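Dish rack tips: quick ones, from a small kitchen

Typing this up between loads. No dishwasher here, never had one, so the rack gets used all day.
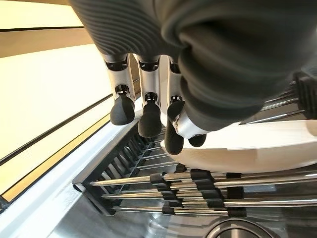 Loading plates

Plates go in first, before cups, before anything. One per slot. Doubling up feels clever at 9 at night, then you've got two plates stuck together with a film of water in the middle and you wash them again.

Same direction, all of them. Eating side facing the same way, tilted a little. Big plates at the back, side plates toward the front, then you can reach over without knocking stuff.

Hold a plate by the rim when you let it down. Slow. Most of my chips happened on the last inch, not in the sink.

Odd shaped plates (the square ones, the ones with the deep lip) won't sit in narrow slots. Skip every other slot for those. Or lean them at the end against something heavy.

Bowls

Worst thing to dry. Upside down on a flat part traps steam. Tip them on an angle, rim resting on a rod, so air gets under. Cereal bowls can go in the plate slots if you leave a gap of 2.

Soup bowls with a foot on the bottom hold a little ring of water. Wipe that with the corner of a towel before they go in the cupboard or your shelf liner gets spots. Mine has spots.

Glasses and mugs

Not over the plates. They drip on everything. Side of the rack, or a folded towel next to it.

Mugs hang better than they sit. If your rack has no hooks, Augustina Owusu puts a short tension rod under her cupboard with a few S hooks on it. Cheap. Works fine unless you have those giant soup mugs.

Silverware

Forks and spoons handle down. Sharp knives never go in the cup, dry them by hand and put them away right then. I have a scar about this.

Mix them up a bit. Spoons nest and stay wet.

Cleaning the rack itself

People forget this one. The rack gets slimy, mostly underneath and down between the dividers where you can't see.

Once a week: everything off, tray out, hot water and dish soap, old toothbrush. Run the brush down in each slot. Rinse. Let it stand on its end over the tub till it quits dripping.

White crust on metal rods is hard water. Half vinegar half warm water on a rag, wrap it around the rod, leave it while you have coffee, wipe. Rinse it well after. Dont leave vinegar on there all day, it can be rough on the finish.

Pink slime in the tray = tray is not draining. Check that it tips toward the sink. Mine didn't, I put a folded piece of rubber jar opener under the far side and that fixed it.

Rust spots at the ends of the rods where the coating wears off: scrub with baking soda paste, dry it, dab of clear nail polish. Redo it every September or whenever you remember. Keep the polish to the ends, away from where the dishes touch.

Where to put it

Right by the sink, on the side you don't wash with. I'm right handed, wash right to left, rack on the left. Mawuli Tetteh moved his to the other side of the stove for a while to get more counter and had a trail of water on the floor every night. Moved it back.

Leave a gap behind it, couple fingers wide. Air. Also crumbs, you need to get a cloth back there.

Don't shove it against a painted wall. The paint bubbles. Ask me how I know.

Buying one

Had a Brondow first, all plastic, the slots were too close together for stoneware. The Urio after that was nicer but the tray had no spout. Take a dinner plate to the store with you, seriously. Wrap it in a towel in a tote bag. Try it in the slots. Nobody will stop you.

Check the dividers come off. If they unclip you can get them really clean, and if one snaps you might be able to order just that part.

Emptying

Put away the dry stuff before you start the next wash, even if it's only half the plates. Wet on top of dry means you're drying twice.

Morning is best for me, while the kettle's on. Plates first again, since they're easy, then bowls, then whatever is left. Lids last becuase I never know where they go.

Still looking for a decent way to dry water bottles and those skinny straws. Will add it when I find one.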